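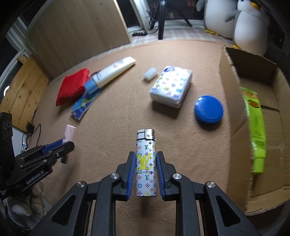

4. Adding your first item

Now for the fun part - putting something into your Miranda catalog! Start with a small thing you know well, so you can get a feel for the fields before you tackle a whole shelf. A lighter is a great first entry, and one with a white body and a multicolored monogram pattern gives you plenty to type into the Pattern field. If there's lettering on your piece, such as "LOUIS VUITTON", copy it into Markings exactly as printed, capitals and all.

1. Open Miranda and choose New Item from the top menu.
2. Pick a category. The program comes with 112 of them, and you can add your own later (see section 9).
3. Type a short name. Names can run up to 50 characters.
4. Fill in Main Color, Pattern and Markings. Leave a field blank if you're unsure.
5. Press Save. Your item gets a number, starting at 1.

Note: Markings records what is printed on a piece and nothing more. Maker is a separate field, and you can leave it on Unconfirmed for as long as you like.

Caution: Deleting a category also deletes every item in it. Move your items first!

5. Finding things again

Search is where Miranda really shines. Type any word from any field and press Enter.

1. To narrow a long list, click Filter and choose a color.
2. To keep a search, click the star beside it.
3. To print the results, choose Print List - landscape looks best if you show more than four columns.

Anum Talpur tested this section with her own catalog of 307 buttons and thimbles, and the saved searches were her favorite part. Try one called "Needs a label" and see how quickly it fills up!

Note: Searches ignore capital letters. Accents do count.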